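Marchuk Court Apartments
Common Area and Unit Safety Checklist, with Comments
Inspection date: 15 July 2026
Property manager: Pekent Residential

Buildings covered: 1 through 7
Units in community: 52
Ratings: S (satisfactory), R (repair needed), N (not inspected)

1. Exterior and grounds

Walkways and curb ramps: R
Raised slab between Building 2 and the mail kiosk. The edge has been painted yellow. Grinding is scheduled for August.

Stair treads and handrails: S
Handrail at Building 5, north stair, was tightened during the visit.

Parking lot lighting: R
Two fixtures out along the Bornidport Road entrance. Work order submitted.

Pool gate and latch: S
Gate closes and latches without assistance. Depth markers are legible.

2. Fire and life safety

Extinguishers, breezeways: S
All tags current. The cabinet at Building 3 has a cracked door panel, which does not affect access.

Smoke alarms, sampled units: R
One alarm in a Building 6 unit did not sound when tested. It was replaced the same day and retested. Residents are reminded that alarms may not be removed or covered.

Exit signs, clubhouse: S
Battery test completed on both signs.

Grills and open flame: R
Over 7 feet of clearance was found at most patios, but one charcoal grill was stored on a second-floor balcony. Written notice delivered.

3. Mechanical and plumbing

Water heater closets: S
No storage found in the closets sampled.
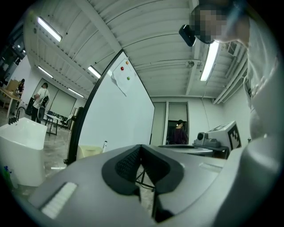 Dryer vents: R
Lint buildup at the exterior hoods of Building 4. Flodari Vent Service will clean all hoods in that building.

Clubhouse electrical room: N
Key not available. To be inspected at the follow-up visit.

4. Follow-up

Items rated R are to be corrected or scheduled before the August visit. Residents will receive notice before any unit is entered. Questions may be directed to the leasing office during posted hours, with reference to file 768.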